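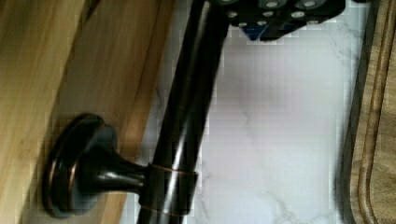

집에서 로봇 팔을 만드는 사람들은 대개 모터와 감속기 이야기부터 한다. 나는 시험 대상을 먼저 정해야 한다고 생각한다. 무엇을 잡을지 정하지 않고 만든 그리퍼는 책상 위에서 정육면체 블록만 잡다가 끝난다. 나도 첫 번째 팔을 그렇게 만들었고, 지금은 부품만 남아 있다.

지금 팔은 공유 작업실 Adville의 구석 자리에서 조립했다. 목표는 수건걸이나 손잡이 같은 봉을 잡는 것 하나로 좁혔다. 집 안에서 로봇이 열고 당기고 붙들어야 하는 물건 중에는 봉이 많다. 둥근 봉은 쉬워 보이지만 그렇지 않다. 손가락이 중심에서 2mm만 벗어나도 팔이 봉을 옆으로 밀고, 나무판에 고정한 받침이 그 힘을 그대로 받는다. 시험용 판을 대충 만들면 받침부터 헐거워져서 팔이 틀렸는지 판이 틀렸는지 알 수 없게 된다.

어두운 청동색 봉을 고른 것을 두고 작업실에서 말이 있었다. 무광 흰색 봉이면 인식이 훨씬 편하다는 것이다. 맞는 말이다. 표면에 길게 비치는 반사광은 윤곽선 검출을 자주 속이고, 대리석 무늬의 회색 줄도 가장자리로 잡힐 때가 있다. 그래도 바꾸지 않았다. 실제 욕실과 부엌에는 반짝이는 금속이 있고 무늬 있는 벽이 있다. 배경을 깨끗하게 치워 놓고 얻은 성공률은 집에 가져오면 쓸 데가 없다.

비용에 대해서도 한마디 하고 싶다. 취미 제작자 게시판에서는 비싼 관절 모터를 권하는 글이 많다. 나는 그 돈의 일부를 손목 카메라와 시험용 판에 쓰는 편이 낫다고 본다. 내 팔의 제어 프로그램은 Liveo라는 이름으로 혼자 고쳐 쓰고 있는데, 3월 이후 수정한 내용은 대부분 모터 제어가 아니라 접근 각도와 속도에 관한 것이다. 봉에 가까워지면 속도를 낮추고, 닿기 전에 한 번 멈춰 위치를 다시 계산한다. 이 멈춤을 넣기 전에는 200번 시도해서 절반도 제대로 잡지 못했다. 모터는 그때나 지금이나 같은 것이다.

공유 작업실에서 하는 것이 집보다 나은지도 자주 묻는다. 공구는 작업실이 낫다. 나무판에 구멍을 똑바로 뚫으려면 드릴 프레스가 있어야 한다. 반복 시험은 집이 낫다. 작업실에서는 저녁 8시가 되면 자리를 비워야 하고, 다음 날 판을 다시 고정하면 위치가 조금씩 달라진다. 나는 기구 작업은 작업실에서 하고 시험은 집으로 옮길 생각이다. 판을 고정할 클램프만 새로 사면 된다.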